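"Everyone asks about the arm, and I'd rather talk about the drives," laughed the lead on the Rerkix project when I rang Alleo one morning in September. Her team is collecting examples so a learning system can take old desktop computers to bits. They want 80 good runs of the drive bay - they've got 71.

I asked what makes a run good. "Slow and a bit boring!" she said.

Rerkix at the drive bay, from beside the bench and from the wrist: 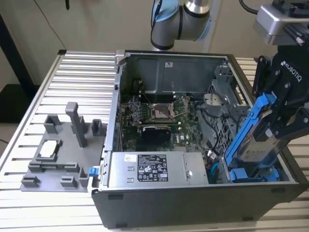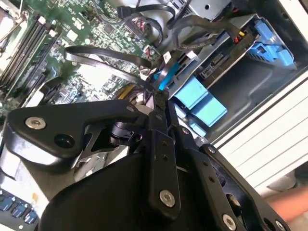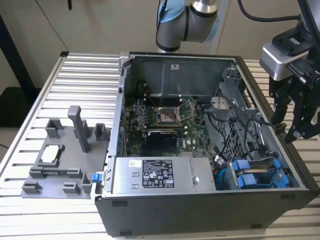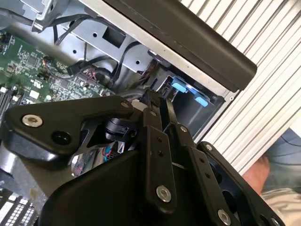 "And we keep the clumsy ones too," she went on, "just in a separate folder." Mussa, the memory job, is next.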